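Is it worth paying to have a secondhand book collection "conditioned" before a move?

Posted in Home & Moving > Books, Paper, Photos

Ollix_reader

We're moving from a dry apartment to an older house near the lake this July and I have a lot of books, most of them secondhand, a fair number in Chinese from when I was studying the language. Nothing rare. The oldest thing I own is a single loose leaf from something printed in 1571, and I have always half suspected the seller of making that up.

The moving company gave me a quote for the furniture and then tacked on a thing called a Sarnunel treatment for the books. As far as I can tell they take everything away, put it in a room for 10 days, and bring it back "stabilized." It costs more than the truck. When I asked what stabilized meant I was told it "closes the paper" against humidity. I asked if there was anything in writing about how it works and got a brochure with a leaf on the cover.

My in-laws think I should do it, on the grounds that old houses ruin books. I'm inclined to think it's a way to get money out of people who are already spending a lot and have stopped paying attention.

So, is there anything to this? And if I skip it, what should I do about packing and about the first few months in the new place? I did start going through the pile on the table to see what is worth keeping. 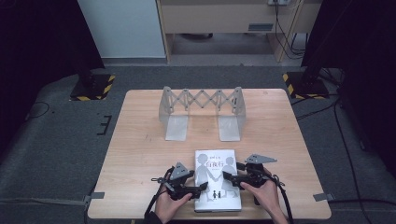
One of the Chinese ones. White cover, so it shows everything.

I've read the advice about silica gel packets, cedar blocks, freezing books in bags and wrapping each one in tissue, and half of it contradicts the other half. The new house has a finished basement which the listing called "ideal for a library." I don't believe that either.

Posted at 9:40 pm

illholm_shelver

Save your money. I worked in the back room of a used bookstore for a good long stretch and we never sent anything out for treatment, and the building was a converted dairy with a river behind it.

Paper takes on moisture from the air and gives it back. It does that all its life. I have never seen a convincing account of how you'd "close" it by leaving it in a room for a week and a half, and if there was one I'd expect the company to be waving it at you. There is real conservation work that gets done on valuable books. It's done by conservators, they look at each item first, and they will tell you exactly what they plan to do to it. A moving company selling it by the truckload is something else. Ask them for the name of whoever does the work and whether that person will talk to you before you pay. I'd be surprised if you got a call back.

What hurts books in a move is mostly dull stuff. Boxes that are too big, so they get dropped. Books packed on a slant, so the spines twist and stay twisted. Rubber bands. Newspaper, which rubs off on pale covers (keep it well away from that white one). And boxes left sitting on a concrete floor for months while people paint the bedrooms.

How I'd pack:

Use small boxes, the kind sold for books or the kind liquor comes in, provided they're clean and dry and don't smell of anything.

Stand the books upright like they're on a shelf, snug but not jammed, or lay them flat with the big ones at the bottom. Never spine up with the pages hanging down.

Fill the gaps with plain unprinted paper.

Write the shelf on the box as well as the room. You will thank yourself.

Leave the cedar blocks alone. The oils can get into paper, and your books will smell like a hamster cage besides. Silica gel is harmless but a packet or two does very little in a cardboard box that's breathing the whole time, and people forget about them.

Freezing is for bugs, and you only do it if you have bugs. Do you have bugs? If you don't know, shake a few of the worst ones over a white sheet and look at what falls out. Then look behind the endpapers. If it's only dust, carry on.

About the basement, you're right to be suspicious. "Finished" means somebody put up drywall. It tells you nothing about what is going on behind it.

Grímsdóttir_fan

We did have our books treated by a company like this (different name, same kind of pitch) and they came back fine so I wouldn't write it off completely. No mold at all and it's been a few years. They smelled nice too. It was pricey but for peace of mind it was worth it to us. Maybe ask for a discount if you have a lot of boxes? Good luck with the move!!

illholm_shelver

Replying to the post above - I'm glad your books are all right, but mine are fine as well and I didn't pay for anything. Unless you left half of them untreated in the same room, there's no telling what the treatment did. And I would want to know what made them smell nice.

quietcorner42

I agree with most of the first answer. I'll add something on the house itself, as I think that matters more than the boxes.

Buy a humidity gauge now. Buy two cheap ones if you can, put them side by side for a day and see whether they agree, because plenty of them don't. Mine were so far apart out of the package that I sent one back. When you get the keys, leave one in the basement and one in whatever upstairs room you'd consider for shelves, and write down the numbers morning and evening. You want it fairly steady and not too high. If the needle sits above 60 percent for days on end, don't put books there, whatever the listing says. A dehumidifier can bring a basement down but then you own a dehumidifier, and you'll be emptying it or running a hose to a drain for as long as you live there.

Keep shelves off outside walls if you have a choice. If you don't, pull them out a few inches so air can get behind. Leave the bottom shelf empty for the first season. I lost a row of cookbooks by trusting a baseboard.

I'd also sort before you pack, properly, and on a cleared surface. I do mine on the dining table with everything else taken off it, and wipe it down between batches. You notice grit and stray paper bits much faster on a pale top, and you aren't setting a clean book down in whatever came off the last one.

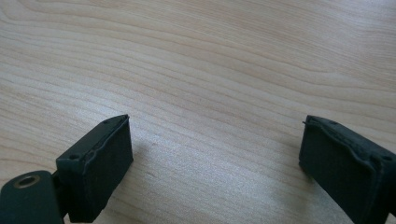
Pale table, good for sorting. Grit has nowhere to hide on it.

Three piles works for me: keep, give away, look at again. Anything with a musty smell goes in the third pile and does NOT travel in a box with the others. Put those in a dry room, stood up with the pages fanned a little, and check on them after a couple of weeks. If the smell goes, good. If it doesn't, or you see fuzz, decide whether you really want the book. There are sprays and powders for this and I've tried more of them than I should admit. Baking soda in a closed tub helped a little with the smell. The rest was perfume.

As for the 1571 leaf, take that one with you in the car, flat, between two pieces of stiff acid-free board. Don't tape it to anything. If you want to know whether the date is right, a university library with a rare books room will sometimes take a look, and it costs nothing to email. I wouldn't ask a dealer who might want to buy it.

One more thing on the mover. Check the quote to see whether the book treatment is listed as its own line or folded into "specialty handling." Ours had 6 extras under a heading like that and I only found them by asking for the itemized version. Most came off when I said I didn't want them, with no argument whatsoever, and that told me what they were for.

Ollix_reader

Thank you, this is very useful. I called and asked who does the work and was told the process is "proprietary to Sarnunel" and that a specialist could phone me after I'd put down the deposit. I've declined it. The itemized version had it down as specialty handling, together with a charge for mattress bags we already own.

The gauges are ordered. I shook a few of the older paperbacks over a sheet and got dust, one pressed flower and a bus ticket. Still not sure what to do about the basement, the seller's agent insists it has never been damp, but there's a fresh coat of paint along the bottom of one wall and none of the others. I'll put a gauge right next to it and see.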